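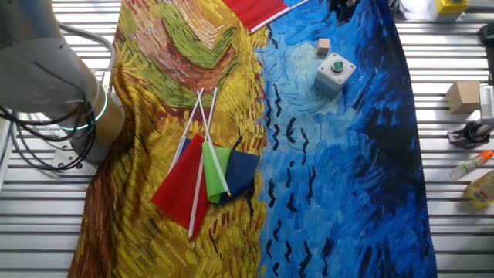
How often do the hand flags and the cloth need checking? Before every event day, and again when they come back to the store.

Mar 29, 2008 – Avemport store, checked by Arash Jalali

**Hand flags**

- [x] Sticks straight, no splits or sharp ends – two binned, ends had gone jagged
- [x] Flag fixed firmly to stick. Tug test, one tug, don't yank
- [ ] Colours sorted – red ok, green ok, navy mixed in with the black ones again
- [x] Hems. Bit of fraying on one red, trimmed, keep an eye on it
- [ ] Small children's set (under 13) has rounded caps – caps not arrived from Skorkdale, DO NOT issue till they do

**Painted-print cloth (wheat field and crows)**

- [x] Laid out flat, looked over for pulls and pin holes
- [x] No pins left in. Found one last November so check properley
- [ ] Creases – still there, needs a cool iron from the back
- [ ] Fire label readable. Faded, can't make out the date. Ask Clostmont for the certificate
- [x] Not hung within 200 cm of a lamp

**Storage**

- [x] Flags upright in tub, sticks down
- [ ] Cloth rolled, not folded – tube is missing, anyone seen it?
- [x] Aisle to the door clear
- [x] Shelf load ok, nothing heavy above head hieght

Recheck in 10 days. Caps and certificate first, ironing can wait.

A.J.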